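Gripper Trials: Frequently Asked Questions
Bemthorpe Handling Lab
Last updated May 26, 2024

General

What are the gripper trials?

We compare hand-held grippers before we mount any of them on an arm. A person holds one gripper in each hand and does a set list of tabletop tasks. The same tasks are later run on the arm with the grippers that did well.

Which grippers are in the current round?

Two designs, which we call Gremby and Bloxham. Gremby has the shorter jaw and a stiffer spring. Bloxham opens wider and has softer pads. Both take the same handle and the same marker mount, so you can change from one to the other without redoing the whole setup.

Why hand-held first? Wouldn't it be quicker to go straight to the arm?

The arm takes most of a day to set up for a new gripper, and a bad jaw shape shows up within minutes when a person is holding it. We dropped one design in February after a single morning. It could not pick up anything flat.

Can I use my own gripper?

Yes, if it fits the standard handle and weighs no more than the pair we supply. Write to Patricio Salcedo before you book. He will need a drawing of the jaw and the weight with the marker cube on.

Setting up

What do the cubes do?

Each gripper carries a cube with printed square markers near its base. The tracking software reads the markers and works out where the gripper is and which way it is pointing. Keep your fingers off the printed faces. If a corner of the print is scuffed, swap the cube before you start. A scuffed marker will still read some of the time, and that is harder to fix afterward than a clean dropout.

Do both hands need a cube?

Yes. Even for tasks where one hand mostly holds the item still.

How should the table be laid out?

Put the plain white paper on the half of the table nearest you. The item you are working on goes on the paper. Anything else in the task goes farther back. Don't tape the paper down. Some of the soft-item tasks are meant to show whether the gripper drags what is under it.
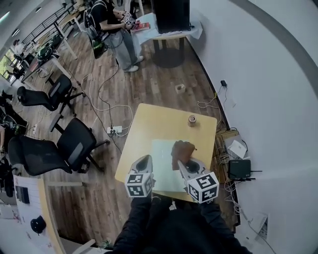 Photo: Bemthorpe Handling Lab

A soft-item task uses both grippers, with the item on the paper and a small can standing toward the far side of the table. Press with one jaw and keep the other hand clear until you need it. The can stays where it is for this task. If you knock it over, stop and mark the run as a fault.

Does the room need to be clear?

No. Other people can be in the room and working on their own things. They should keep spare marker cubes turned away from the table during a run, or give the software a list of the cube numbers to ignore. Two cubes with the same number will confuse it every time.

Where do the cables go?

Power strips stay on the floor beside the table. Run your gripper cable over your forearm and leave enough slack to reach the back corners. Please don't move the router to get at an outlet.

Running a trial

How many tasks are there?

There are 14 in the full list. A short session uses the first six. The list is in the order we want you to follow — hard items first, soft items next, then the items with lids.

How long does a run take?

Each run stops at 60 seconds whether the task is done or not. Let go of the item, put both grippers down, and wait for the tone before you pick them up again.

What counts as a drop?

Any time the item leaves the jaw and you did not mean it to. If it slides but stays in the jaw, log a slip. If you are not sure, log a slip and add a note.

I found a better way to do a task. Should I use it?

Not during a scored run. Do the run as written, then use the open slot at the end to show the other way. Several tasks on the list started out like that, including the folded-cloth one.

Why are the soft items so difficult?

Soft things change shape when you press on them, and the jaw ends up closing on a fold or on nothing. Bloxham is easier here for most people. Gremby grips harder but needs a better starting angle. Come in low and tilt the wrist before you close. Pressing straight down tends to push the item flat.

My wrists get tired. Is that normal?

Yes, mainly with Gremby. Take a break between blocks. If your hand starts to shake the tracking will show it, and we will throw those runs out.

Results

What do you record?

Time to finish, slips, drops, faults, and the path of each gripper. We also ask you to rate the effort after each block. The ratings are kept with the runs but are not part of the score.

How many runs do you have so far?

The file holds 2426 runs, counting both grippers and both session lengths. Of these, 13 have been marked as unusable because a cube was on the wrong way around.

Which gripper is better?

It depends on the task. Gremby is faster on hard items and small lids. Bloxham has fewer drops on cloth and on anything wider than the palm. We have not picked one for the arm yet.

Will the results on the arm match?

Partly. The order usually holds, so a gripper that does badly by hand does badly on the arm. The times do not carry over. People correct a poor grasp without thinking about it, and our controller has to lift the jaw and start again.

What is Bikiswood?

Bikiswood is the program that plays the hand-held paths back on the arm. It takes the tracked path, smooths it, and slows it down where the arm can't keep up. You don't need to install it to take part. If you want to replay your own runs, ask for a login at your session.

Can I get a copy of my data?

Yes. Tell us the session number. Files go out as plain tables, one per run — video is not included unless you ask for it.

Booking

How do I sign up?

Use the form on the sessions page. Choose short or full and say which hand you write with.

What should I wear?

Sleeves that fit close at the wrist. Loose cuffs cover the cubes. Take off watches and bracelets.

Who do I contact if something breaks?

Patricio Salcedo. Leave the part on the table with a note and do not try to glue it.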